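Lục folding cell, Bemola site at Trutcombe
Saturday, May
Entered by I. Bergeron. Read by: V.K., K.C.

Carried over from last entry: lift height on the outerwear table, still open. Khôi has the bracket drawings.

Subject today is padded jackets. The cell at Trutcombe takes shirts and fleece without help. Anything quilted goes to the side bench and is folded by hand by whoever is on returns. Demonstrations for the quilted items are done with the hand-held grippers on ordinary furniture, a bed in this case. The mattress gives under the load and the quilt moves with the sleeve, so a fold that works on the steel table does not transfer directly. Vilho wants both surfaces in the set. I agree but want them labeled separately from the start, which was not done for fleece.
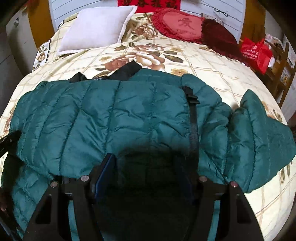 Teal jacket on the rose quilt. Black strap and buckle down the right of center.

Strap: Tươi's rule from the bench is that loose webbing goes inside the garment before the first fold. The fold instruction does not mention webbing at all. Added as step 2, old steps move down by one. Tươi to check the wording, as it is her method and I have only paraphrased it.

Discussion with Tươi on the rest of the method. She does not fold a down jacket in the order we wrote. Sleeves go in first, then she presses from the hem toward the collar to let the air out, then she folds. Our sequence has the press last. With the press last the bundle springs open before it reaches the sleeve bagger, which matches the rejects Uriel logged on the late shift. The sequence sheet was written from the shirt sheet by someone (me) who had not stood at the bench.

Changed in the sheet:
Press moved ahead of the first body fold.
Hold time after press: 4 seconds, to be tried. Tươi does not time it. She says she waits until it stops pushing back.
Second press allowed, operator's choice, mark it in the log.

Front closure is the next problem. The bench closes every zip before folding. Two fingers can hold the tape or pull the slider, so one gripper cannot do both, and with two grippers the person ends up bent over the work with nothing left to steady the hem.

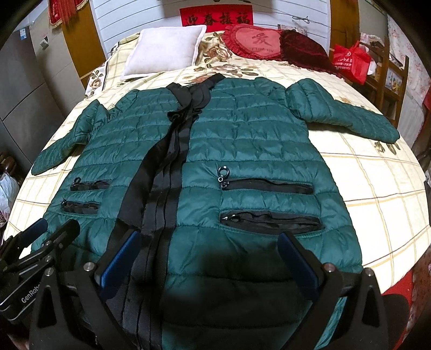
Lục notebook, Book 4, p. 26

Front open down the middle, black lining and zipper track exposed, pockets on both sides. The ring pulls are a better target for the blue pads than the small plain ones. Proposal from Khôi: drop zip closing from the cell entirely and leave it with a person upstream. The garment would arrive at the table closed and face up. Vilho objects that this keeps a full station for one motion. Tươi's answer was that it is not one motion. Whoever closes the zip also checks the pockets, looks at the lining and feels for clumped fill, and the garment is rejected there or not at all. None of that is in the job description for the station. It has been treated as part of folding, and when we took folding away from the bench we took it away on paper too.

Action: Uriel to write down what the bench does to a jacket that is not folding. I asked for a plain list with no times against the items. If times go in, the list will be read as a target.

Staffing note, for colleagues at Fetel who were not on the call. Bench was 7 people before the cell and is 6 now. The one move was to the demonstration group and was requested. The hours are the same but the work is different in ways we did not plan for:

Grip trigger all day. Uriel reports sore thumbs by mid-afternoon. Alternate hands, stop at 2 p.m. until we have the lighter spring.
Talking. The bench talks while it folds. With the grippers people go quiet and watch the fingertips. Tươi raised this as a complaint and I am recording it as one.
Speed. Good folders slow down with the grippers and do not like being seen slow. Pace is no longer shown on the wall screen. Khôi took it off this morning.
Credit. Tươi asked whose name goes on a fold the cell does her way. No answer yet. Passed to Bemola.

Back to the closure. If the zip stays with a person, the demonstrations should also cover jackets that reach the table open by mistake.
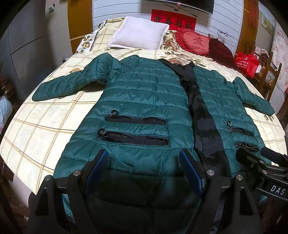

For those, my preference is that the cell stops and calls the bench instead of attempting the fold. A partly open front shifts the lining toward one side as soon as a sleeve is brought across, and the bundle comes out lopsided. Vilho would let it try once. We left it at a stop for the first trial, with every stop logged, and he gets his retry if the stops become a nuisance to the people answering them. The bench decides what counts as a nuisance.

Sleeves: left first or right first does not seem to matter to Tươi. It matters to the table because of the clamp. Keep left first on the steel table, free choice on the bed.

Open items:
Step 2 wording (Tươi).
Bench list (Uriel).
Lighter spring, quote requested (Khôi).
Separate surface labels for bed and table, including the fleece backlog (me).
Collar. It bunches. Tươi flattens it with the side of her hand and we have no equivalent for that. Try closed fingers, flat side down.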